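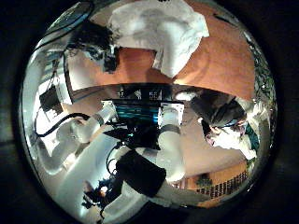 The Akero cable kit came to our robotics club as a bag of clips, a roll of fabric sleeve and a leaflet in very small type, and I was told I would be reviewing it. I run the evening group at Clandden, which meets in July when the regular school clubs are off, and I have been losing an argument with cables for most of my adult life. Anyone who has worked on a white arm with black wiring knows how it goes. You get the segments looking smooth and tidy, and then right in the middle there is a knot of thin wires looping off wherever they please, plus one long cable that swings out past the arm in a big lazy curve. Our arm looks like a hospital visit with a hairball in it. So I had hopes.

The kit costs 51 dollars from Nitaston, who also sell the arm stand we use. For that you get 20 clips, the sleeve, a strip of hook-and-loop tape and a plastic tool for opening the clips, shaped a bit like a shoehorn for a mouse. The tool is the best thing in the bag. I have started carrying it around with me, and it opens battery covers and paint tins as well.

The clips are fine once they are on. Getting them on is another matter. They are sprung hard enough to survive a war, and two of the younger students gave up on them and went to work on the gripper code, which I suspect had been the plan from the start. They also come in one size. That size suits the fat cable that powers the arm and is much too roomy for sensor leads, so the thin wires slide about inside like pencils in a bucket. We padded them out with tape, and the leaflet later told us to do the same thing, on the back, under the warranty.

The sleeve I liked a lot more. It goes on like a sock, it bends with the joint, and it didn't snag once in a full evening of practice runs. Cut it with a hot knife if you have one. We used kitchen scissors and it frayed at both ends, so the wrist joint now has a small beard. The students have grown attached to the beard and I am not allowed to trim it.

My real complaint is slack. The leaflet says to leave "a suitable loop" at every joint and leaves it there. Our first suitable loop was too short and pulled a plug out as soon as the arm reached for a block. The second was long enough to skip with. We got it right on the third go, by which time it was 8:15 and people's parents were in the parking lot with their headlights on.

We had the Tagle kit last year, which is cheaper and comes with 15 clips in two sizes. Its clips are softer and a few cracked before the end of the season, but a twelve-year-old can fit them without calling for help. If your club is mostly beginners, I would buy that one and expect to buy it again. For a team with stronger thumbs and a competition to get to, the Akero is worth the extra money, mainly for the sleeve.

Three and a half stars. It would be four with a second clip size, and I would pay for the mouse shoehorn on its own.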